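A day at the willow beds: my visit to the Hviid basket works

I have wanted to see a willow harvest yard ever since I inherited my gran's log basket, which has outlived two dogs, a house move and my brother's attempt to use it as a sledge. So when our little weaving group was offered places on the Hviid open day, I said yes before I had looked at a map. I should have looked at a map. It was a long drive, the last stretch down a lane with grass up the middle, and I arrived with my shoulders round my ears and an enormous need for tea.

The tea was excellent, I'm pleased to say, and came in proper mugs. There was also a seed cake I would happily have driven all that way for.

Hviid has been growing willow on the same wet fields for 60 years, and for most of that time it sold rods to other people and made nothing itself. The baskets came later, when the old packing shed was turned into a workshop. Our guide for the morning was Sólveig Þórarinsdóttir, who runs the weaving side and talks at a tremendous pace, usually while doing something else with her hands. She taught me to say her name properly (I practised in the car the whole way home and I think I've nearly got it).

We began outdoors. I had pictured willow as the big drooping tree by a river, and of course these are nothing like that. They are planted in tight rows and cut right down to the stump every winter, and by the time of our visit the new growth was already up past my waist, whippy and bright and full of small birds. They grow eight varieties. I wrote all the names down and then got my notebook wet, so you'll have to forgive me, but there was one with almost black bark that I fell for on the spot, and another so yellow-green it looked lit from inside. One row had been left uncut from the year before so we could see what happens. It turns into poles, basically! Good for fencing and bean rows, no use at all for a bread basket.

After the fields came the boiling tank. I hadn't understood before that the colour of a rod depends so much on what is done to it. Leave the bark on and you get brown willow. Boil the rods for hours with the bark on and then strip them, and the tannins soak through and give you that warm, foxy colour called buff. Strip them in spring when the sap rises and they come out nearly white. I've been buying buff willow for years under the impression that it was dyed. Everyone else in the group claimed to have known all along, and I don't believe them.

The tank wasn't going, but the shed still smelled of it, something between strong tea and a wet garden. We were each allowed a turn at the stripping brake, a forked piece of metal you pull the rod through so that the bark splits and peels away in ribbons. It's the most satisfying thing I have done all year. I would have carried on until dark if there hadn't been a queue.

Then into the workshop, and baskets, baskets everywhere. Log baskets, egg baskets, a bicycle basket with a lid, a cradle on a rocker that had been ordered by someone's aunt. What I hadn't expected was how much time we would spend on the plain round ones, the kind you put rolls in and never think about. Sólveig is passionate about them. She says a round bowl shows everything, a lazy start or an uneven rim, and there is nowhere to tuck your mistakes. She had us turn them over, look at the base, then look at the middle from above and follow the spokes outwards with a fingertip.
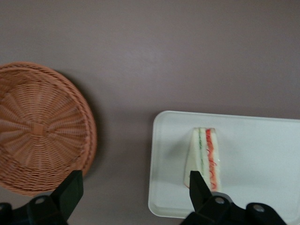
Round baskets, the everyday sort, one of them with a sandwich in it.

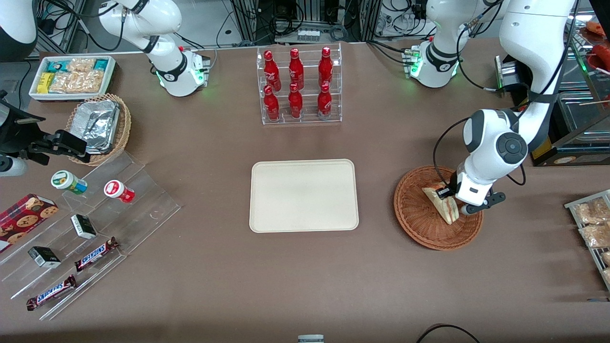
I am now ruined for ordinary shops. I went into the supermarket on the way home for milk and spent ages in the homeware aisle looking at the bottoms of things.

Lunch was soup and bread at long tables, and it gave us time to pester the weavers. There was a lovely argument about rims. One camp holds that a plaited border is the only border worth having on a bread basket, as it's kind to the hands and doesn't snag the cloth. The other camp thinks plaits are showing off and that a simple rolled border will last longer. I'm with the plaits, although mine always come out fatter on one side.

The afternoon was the making session, which was what I'd been nervous about. We could choose between two projects, a garden trug or a small round bowl called the Fladance. I chose the Fladance, naturally, having been thoroughly converted. It starts with a little cross of split sticks and I got through that part quite smugly. Then you open out the spokes, and mine did not want to be opened out. They wanted to cluster on the left like people avoiding a draught. Sólveig came by, pulled the whole lot apart with her thumbs in about the time it takes to sneeze, and told me to weave tighter and worry less.

It did get easier! Once the base was flat and I had found a rhythm, I stopped hearing the chatter and just went round and round. Over one, under one, pull it down, keep it damp. I've taken workshops before where the teacher finishes your piece for you so that you leave with something handsome, and I much prefer it this way. My bowl leans. It has a gap you could post a pencil through. It is on my kitchen table as I write and it has three lemons in it.

A few practical bits for anyone tempted, as I've had messages already.

The yard is muddy even when it's dry elsewhere. Wellies, or old boots you don't love. The workshop is on the level but the path to the willow beds has a stile, and if that's a problem it is worth ringing first, as they can bring you round by the farm track.

Bring an apron or a piece of old canvas for your lap. They supply all the tools, though I was glad of my own side cutters. If you have a favourite bodkin, take it.

The making session lasts around 3 hours. I'd allow a whole day all the same, as you will want to wander.

There is a small shop in the old dairy. It sells rods in bundles, sorted by length, and a beeswax hand balm called Prarkance that I bought for my poor cracked fingers and have been using every night since. I also came away with a Navus rapping iron, a heavy little thing for knocking the weave down, and I can't imagine how I managed with the handle of a screwdriver all this time. Rods are cheaper there than by post, and if you go with someone who has a roof rack you'll save yourself a lot of creative folding. Mine went in over the passenger seat and tickled my ear all the way up the motorway.

Another open day is planned for October, when the leaves will be turning and they start getting ready for the winter cut. Our group is hoping to go again, and I've put my name down to help with sorting, where you stand the rods in a barrel and draw out the tallest first. I'm told it's dull. I can't wait.

In the meantime I've soaked my last bundle of buff, cleared the dining table and started a second bowl. The spokes are behaving so far.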